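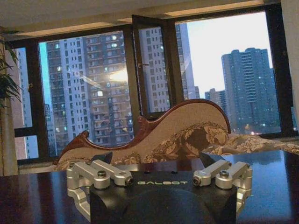 I have a love-hate thing going with shiny dark tables. They look so good for the first five minutes after you wipe them, and then the sun comes round to the window and every swipe of the cloth shows up like a kid's finger painting. Ours sits in front of the sofa, facing the window wall, so it catches everything. I've ruined enough Thursday afternoons on it to have opinions, so in no particular order, this is how I look after the dark glossy stuff (table and sofa trim both).

Dust first, dry, every time. I skipped this for years and went straight in with a damp cloth, and all I was doing was dragging grit around in circles. A soft dry cloth, long strokes, no pressing. Shake it out the back door halfway through.

Then a barely damp cloth. I mean barely! Wring it, then wring it again. I use one small drop of dish soap in 700 ml of lukewarm water and that does the table plus all the carved bits on the sofa with plenty left over. Follow right behind with a dry cloth in your other hand. If you let the water sit and dry by itself you'll get those cloudy little rings, and then you're back at the start.

Use the daylight. Crouch down until your eyes are nearly level with the tabletop and look toward the window. Streaks you'd never see from standing height jump right out in the reflection. I do one half, crouch, do the other half, crouch. My knees don't love it.

About polish: go easy. I went through a phase with a spray from Letis, and it looked gorgeous, but I was putting it on every week and it built up into this greasy film that held onto fingerprints. Now I put polish on a cloth (never straight on the wood) and only a few times a year. The Bråten wax in the flat tin is what I've stuck with. A dab the size of a pea, buff it, walk away, and leave it 24 hours before anything goes back on top.

The carved trim on a sofa back is its own little job. Scrolls and knobs collect dust in the grooves, and a cloth just packs it in tighter. I use an old makeup brush, the big fluffy kind, and hold the vacuum hose near it with the other hand so the dust doesn't land on the upholstery. For the really tight curls, a cotton swab, just damp. Tuck a dish towel along the fabric right under the wood before you get any wax near it. I have a spot on ours from not doing that, and it's staying put no matter what I throw at it.

Curved sofa backs are also awkward to vacuum. Start at the highest part and follow the curve down, with the soft brush on. Going straight across, I always miss the dip.

Sun is the other thing. Dark finishes and upholstery both fade, and you don't notice until you move a bowl and there's a darker circle under it. I shift whatever is on the table every couple of weeks and pull the sheers on bright afternoons.

Oh, and felt pads! Stick them under every vase, lamp and candle dish you own. Mine came in a sheet from Uvent that you cut to size, and I'm still using up the same one. Check them when you dust, since they pick up crumbs, and a gritty pad will scratch just as happily as a bare base.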